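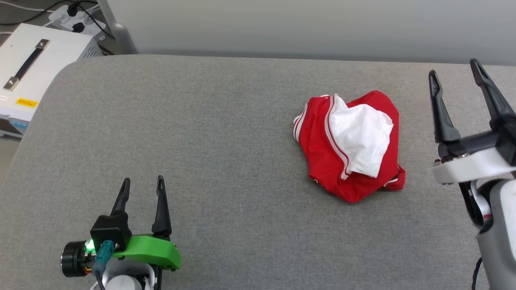

Our student club at Clondgate has to get a two-armed robot folding sports kit by the end of January, and I'm stuck on the very first grab! Towels went fine. The red and white thing bunched up on the grey table is what's beating us (all those folds, and the white bit on top confuses everything). Do we flatten first or just go for an edge?
posted by Jailson Macedo

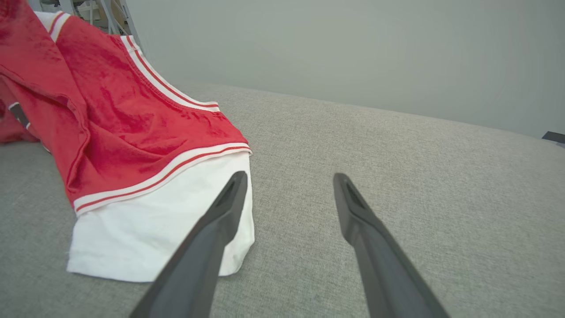 Left finger at the corner of the white panel, view from the wrist

I've been aiming for that white panel, as it shows up nicely against the red. We've logged 60 tries and I'm no wiser. Does starting further away help, or am I wasting my time?

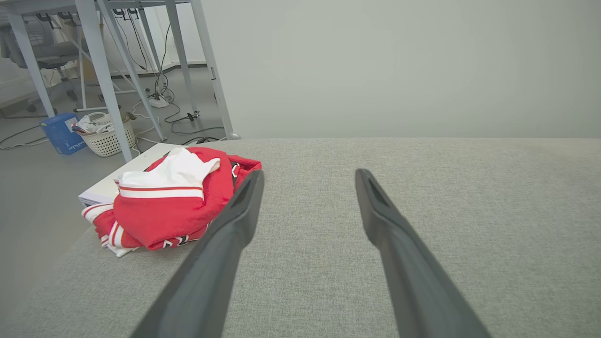 Barrett Mercado
Flatten first, definitely. We did this for our Padell project and went for the striped trim, then lifted, let it hang and found a second corner from there. Shiny fabric is a pain, so close slowly and go in lower than feels right.

Geven
just use towels lol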